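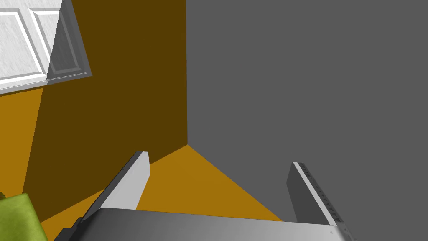
Notes for Saturday, shared workshop, back bench. Twenty minutes, then questions. Speaker: Garba Okonkwo.

**Opening**

Say hello. Say what Plernent is: a parallel-finger gripper on a small arm, built at home, and a simulated room to practice in before the real arm moves. The room came second. I should have started with it.

Ask who has broken a servo. Wait for hands.

**Why simulate at all**

- The first arm hit my bench twice in one evening. Replacing the wrist bracket took 4 weeks.
- A crash in the simulator costs a restart.
- I can leave it going overnight. The longest batch so far was 1000 attempts.

**The room**

Keep this short. Walls and floor are flat colors with no texture. That was laziness at first, then I kept it for speed. Furniture came from a free model pack and some of it was the wrong scale. Mention the cabinet I had to resize.

The view is fixed to the wrist, so it moves with the gripper. Explain that before going on - people at the last talk thought it was a room camera.

**Lining up** 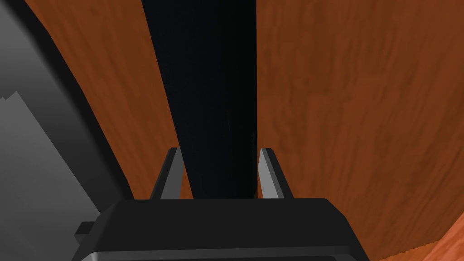 The approach routine is called Sornine. It does three things in order: open the fingers fully, center the target between them, move forward slowly. It doesn't close until the forward move has finished. An earlier version closed while moving and pushed things over.

Dark objects are the hard case. With flat lighting there is very little shading to work from, so the edges matter more than the surface. Wood grain behind the target can also give false edges. My fix was to blur the view a little before looking for edges. Crude, but keep it in the talk.

Numbers, if asked: 63 percent of the overnight batch ended in a hold. Before the blur it was about half that.

**Moving to the real arm**

- Finger gap was off by 5 millimeters between model and printed part. Measure the part.
- Real cables pull on the wrist. The model has none.
- Run at quarter speed the first day.

Ugwu is the controller board. Skip the wiring unless somebody asks, and send them to the handout.

**Close**

Files are in the Fornaleo folder on the workshop drive. Bring out the printed fingers and pass them along the rows. Get them back before the break.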